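Household Plastics

Household plastics are the everyday bowls, baskets, tubs, pails and boxes that people keep in their kitchens, laundry rooms and sheds. Most are made of polypropylene or polyethylene, two materials that are light, cheap to shape and hard to break, and they have been so common for so long that it takes a bit of effort to picture a home without them. Before the middle of the twentieth century the same jobs were done with enamelware, wicker, tin and wood, all of which had their charms (and their rust, and their splinters).

Making

Nearly all of these goods are injection molded. Small pellets are melted, pushed into a steel mold under pressure, cooled for a short while and popped out again. The mold is by far the most expensive part of the business, and a good one may stay in use for decades, passing from one factory to the next, so that a basket bought today can have exactly the same shape as one your grandmother carried to market. The walls are usually tapered so the piece will slip out of its mold, and the same slope lets finished pieces nest inside one another on the truck. 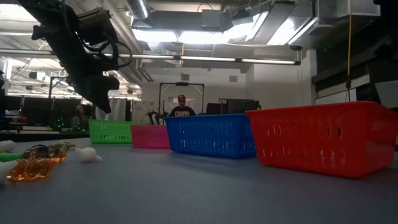 Color is added to the pellets before melting and costs very little, so makers have always been generous with it. The Ilamora works, which began with combs and buttons and came to kitchen goods later on, kept a color book of 236 shades, many of them with lovely names like "wet brick" and "Sunday lemon." Its rival Flakach took the opposite road and sold everything in cream for years, until shopkeepers begged for something brighter. 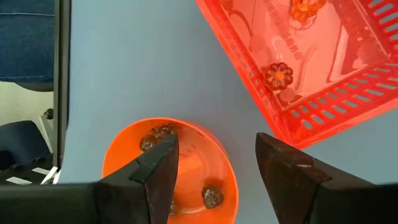

Jaqueline Villaseñor
Contributing Editor, Home and Household History

Use and care

A well-made plastic bowl will last for many years if it is kept away from stove burners and strong sun. Sunlight is the great enemy. It fades the color first and then makes the plastic brittle, and a pail left out on a porch through a few summers may split the moment somebody lifts it full. Stains from tomato or turmeric are harmless, and a paste of baking soda left on overnight will lighten most of them.

Collecting

Older pieces have found a fond following. The market town of Farkum holds a swap each November, where early Ilamora colanders are handed around with great tenderness, and the collector Amparo Agudelo left her 1,664 pieces to the Lozano museum, where they fill up to 4 rooms depending on the season. Lids are the hardest things to find, having mostly gone missing long before anyone thought to save them.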